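Thursday, late

Well, the new tablet finally came, two days after I'd given up watching for the van. It's the Nerix, the bigger one, and I paid 40 dollars extra for the cover, which Biljana says I'll stop using by February. She may be right, but it does feel lovely in the hand.
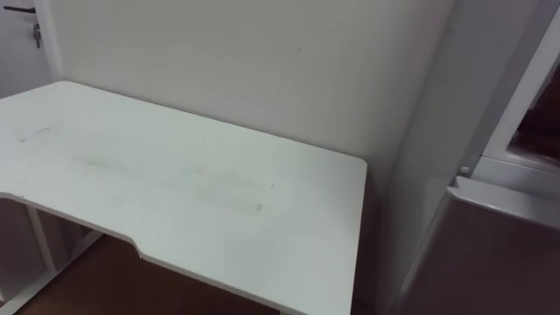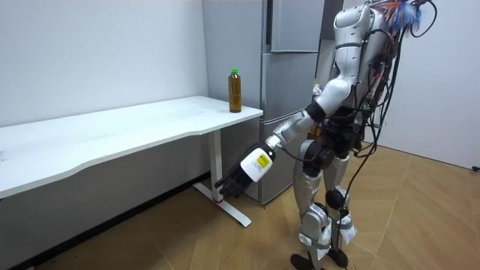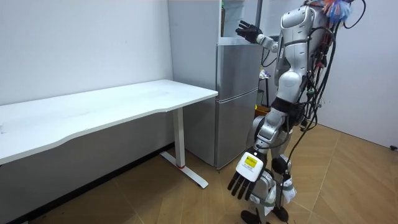 Stojan Petek

I spent most of the evening moving things over from my poor old Camura. I thought it would take 15 minutes and I was still at it when the soup was ready, and then again after the soup. There were up to 700 photos on there that I'd never sorted (so many of the lake, and of Blagoje's dog!), and I kept stopping to look at them, so I suppose the slowness was partly mine.

The screen is wonderful. I read two chapters in bed without my glasses, which I haven't managed since we lived on the other side of town. The sound is thinner than I'd hoped, though, and the charger has a cord so short that I have to sit on the floor by the closet if I want to use it while it fills up.

Reda called around nine and wanted to hear all about it. He's thinking of getting one for his mother, but he can't see spending more than 300, and I told him to wait for the smaller model or look for a used one at Popescu, where they were so kind to me about the cracked phone. We ended up talking for ages about everything else — his knee, the new bus times, whether Abdelkrim will ever finish that kitchen.

Tomorrow I want to work out how to make the keyboard stop correcting my Macedonian. It changed my aunt's name three times tonight and she wrote back to ask who I was.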